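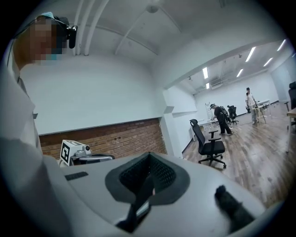 Castar Project — Progress report to the funder
Prepared by Simão Quintela, 2020-12-08

Print this page | E-mail this page

Dear Rhonda Arsenault,

This report covers the work since our last letter in July. In that letter we promised 500 finished examples for each household task, and 25 tasks in total.

We have now 3044 examples which passed the check. Most of them are for the table tasks: folding, sorting, putting lids on boxes. The drawer tasks are behind the plan. Judite Barros rewrote the instructions for them, as people understood the old text in different ways and the learning program received mixed behaviour.

The examples are recorded by people who hold the gripper in the hand and do the task at normal speed. Several persons can work at the same time in the big room at Makham, at separate tables. Between sessions we look again at the square marker and the small camera, and we repeat the calibration if the marker is not read well. This costs time, but in July we had to throw away a full set of recordings for this reason, and I would not like to repeat it.

Gonçalo Rebelo has trained the first model on the sorting task. It favours the left side of the table too much. We are now asking people to change their starting position more often — the new recordings will show if this is enough.

Two points need your decision:

- Athina Liapis asks for 2 more grippers from Clavura. The present ones are in use all day.
- The storage contract with Harms must be renewed. The price is the same as before.

The budget table will follow separately when the travel costs are entered.

Kind regards,
Simão Quintela

Search this site Enter keywords Go

Contact us | © Castar Project | Back to top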